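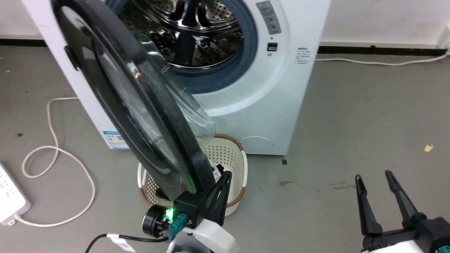
Comparing two grippers on a household door task
Project report, Kagiso Tshabalala

3. Method

The task was to open and close the door of a front-loading washing machine with a two-arm robot driven by a person. We tested two sets of fingers. The Hundon fingers are short and angled, so the tip can hook behind a rim. The Plemmont fingers are long, straight and parallel, and are meant for picking up clothes.

Each set did 20 trials, half opening and half closing. The operator used the Rweyemamu controller with the update delay set to 18 milliseconds. We stopped a trial if the motor current went over 2000 milliamps. After each block we let the motors cool and checked the finger screws, which had worked loose during practice.

The laundry basket stayed in front of the machine for every trial. It limits how low the wrist can go, and we wanted the same limit for both sets.

4. Results

The Hundon fingers finished 17 trials and the Plemmont fingers finished 11. Most Plemmont failures came from the tips sliding along the door rim during opening. Closing was easier for both, as the arm only has to push.

The Hundon fingers had one problem. If the operator pulled too far to the side, the tip stayed caught and the arm had to back up before it could let go. This happened four times.

5. Problems with the setup

The head camera gave a good view of the door but the wrist often covered the contact point. Operators said they were guessing at the last bit of travel. We lowered the speed to 500 encoder counts per second near the door, and that helped.

6. Next steps

Grasura has offered us rubber tips for the long fingers. We will repeat the opening trials with those before testing any loading of clothes.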